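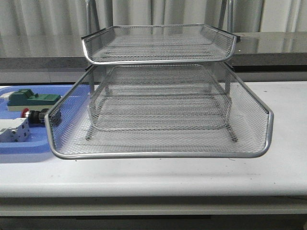 Prudeo Review: A Haunted Mailroom I Didn't Want to Leave

I picked up Prudeo in January, mostly on the strength of a demo I'd played half asleep, and I've now finished it twice. It's a first-person puzzle game from Maeng, a small studio whose last thing (Pamitz, the one with the tide tables) I bounced off pretty hard. So I wasn't expecting to be up at 2 a.m. sorting pretend letters with my shoulders up around my ears.

You play the night clerk in the basement mailroom of a shipping company that's about to close. Letters come down a chute, you read the address, you stamp them, you send them to the right floor. Some of the letters are for people who left years ago. Some are for you. The game never pops up a box telling you what to do about those, and I love it for that.

How it plays

Each shift takes maybe half an hour if you're careful. You've got a stamp, a lamp, a floor directory that gets less reliable as the week goes on, and a pneumatic tube that makes the best THUNK I've heard in a game in ages. Early on the puzzles are simple matching stuff. By the third shift you're holding envelopes up to the lamp to read what's inside, comparing handwriting, and checking the directory against an old staff photo to work out who was lying about which office they were in.

There are more than 300 letters in the game and a lot of them are optional. I read nearly all of them on my second run, and there's a whole romance between two people in accounting I'd completely missed the first time! It's told through complaints about a broken radiator. If you tend to skip the notes and journals in these games, I'd say slow down for this one, the good writing is in the boring-looking envelopes.

The scares are light. There's no monster chasing you down a hallway and I counted exactly two jump scares, both fair. What gets you is stuff like coming back from the elevator and finding the directory open to a page you didn't leave it on. Or the chute running when the building's supposed to be empty. I played with headphones and would recommend it, although my neighbor probably wouldn't, given the yelp during shift four.

The music

Jin-sol Pyo did the soundtrack and it's lovely, all detuned piano and something that might be a music box being played very slowly. It drops out completely whenever you open a letter, so you get used to reading in silence, and then in one late letter it doesn't drop out. I had to put the controller down for a minute.

Stuff that bugged me

The controls on a gamepad are fiddly. Picking up one envelope from a pile means nudging the cursor a hair at a time, and I grabbed the wrong one over and over. Mouse and keyboard is much better -- go with that if you have the choice.

Saving only happens at the end of a shift. Fine when a shift goes well, not so fine when you have to leave for work and you're most of the way through the longest one in the game. I lost a good chunk of shift five that way and had to redo the whole handwriting puzzle, which is no fun when you already know the answer.

And the ending with the elevator key is too well hidden. I only got it because I'd been messing around stamping things that had no business being stamped. If you want a nudge without a full spoiler: keep the return envelope from the first night. You can hang on to it through every shift, the game just doesn't make a fuss about it.

I also ran into one bug where the tube swallowed a letter and the shift wouldn't end. Restarting fixed it, and I haven't seen it again since the last patch.

How it compares

People keep bringing up Prirkix, and I get it, they're both desk games where the paperwork turns on you. Prirkix is tougher and a lot meaner, with a timer breathing down your neck the whole way. Prudeo lets you sit there and think. I liked Prirkix fine but I've never wanted to go back to it, and I've already started a third run of this one to see what happens if I send every single letter to the wrong floor (so far: the lamp is getting dimmer and I don't like it).

Should you get it?

If you like slow, creepy, wordy games, yes, at full price. If you need combat or a lot of running around, wait for a sale or skip it. My only real wish for an update is a save button in the middle of a shift, and Maeng says it's looking into one.

Score: 4 out of 5

Played on PC, bought with my own money.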